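3.2 Materialbasis und Demontagetiefe

Die Untersuchung stützt sich auf 87 ausgemusterte Desktop-Rechner, die über die Sammelstelle Trorner bezogen wurden. Erfasst wurden Gehäusebauform, Masse der Hauptkomponenten und Zustand der Steckverbindungen. 43 Geräte waren vollständig bestückt, bei den übrigen fehlte mindestens ein Massenspeicher oder ein Speichermodul. Die Demontagetiefe wird nach dem Stufenschema von Hashemi angegeben: Stufe 1 umfasst das Öffnen des Gehäuses, Stufe 2 die Entnahme gesteckter Baugruppen, Stufe 3 die Trennung von Hauptplatine und Träger.

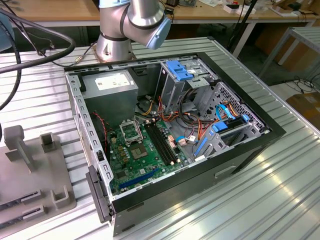

Für die Stoffbilanz wurden Netzteile und Hauptplatinen getrennt verwogen. Stahlblech und Kunststoffblenden gingen als eigene Fraktionen in die Rechnung ein, Kabel wurden der Kupferfraktion zugeschlagen. Der Anteil der Leiterplatten an der Gesamtmasse ist gering, ihr Anteil am Erlös jedoch bestimmend, was die Ergebnisse der Voruntersuchung (Manurung, Hashemi) bestätigt.

Die Platinen wurden nach Edelmetallgehalt in zwei Klassen sortiert. Klasse A enthält Platinen mit vergoldeten Kontaktflächen in Prozessorsockel und Steckplätzen, Klasse B alle anderen.
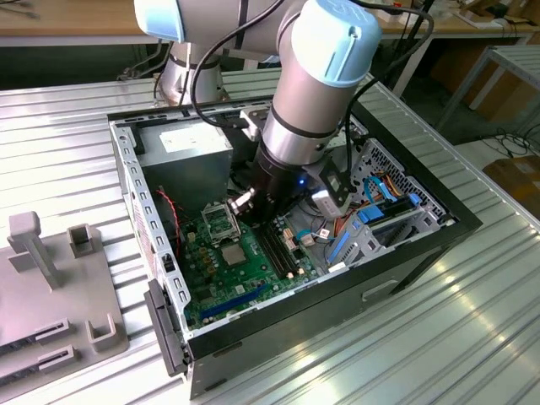 Abbildung 3: Geöffnetes Desktop-Gehäuse mit Hauptplatine, Prozessorsockel und Speichersteckplätzen.

Die Probenaufbereitung erfolgte in der Anlage Joretti durch Schneidmühle und anschließende Siebung. Aus jeder Klasse wurden Teilproben entnommen und im Königswasseraufschluss gelöst. Die Bestimmung von Gold und Palladium erfolgte mittels ICP-OES, die von Kupfer titrimetrisch. Der Mittelwert für Palladium lag in Klasse A bei 37 mg/kg — Klasse B blieb unter der Bestimmungsgrenze.

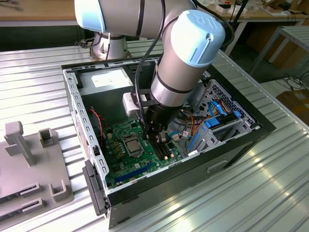 Die Streuung innerhalb der Klasse A ist erheblich und lässt sich nicht allein mit dem Baujahr erklären. Das Modell nach Sadeghi, das den Gehalt aus Kontaktzahl und Platinenfläche schätzt, überschätzt den Goldgehalt neuerer Platinen systematisch. Ursache ist vermutlich die abnehmende Schichtdicke der Kontakte.

Zur Bewertung der Wiederverwendung wurde ergänzend der Datensatz Bridine herangezogen, der 545 Reparaturvorgänge enthält. Prozessoren und Speichermodule werden dort getrennt geführt.

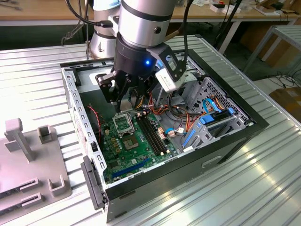
Vorgänge ohne Angabe der Ausfallursache wurden ausgeschlossen. Für die verbleibenden Fälle wurde geprüft, ob die Entnahme auf Stufe 2 einen höheren Erlös erbringt als die stoffliche Verwertung der gesamten Platine. Transport- und Lagerkosten sind in diesem Vergleich nicht enthalten; sie werden in Abschnitt 4.1 behandelt.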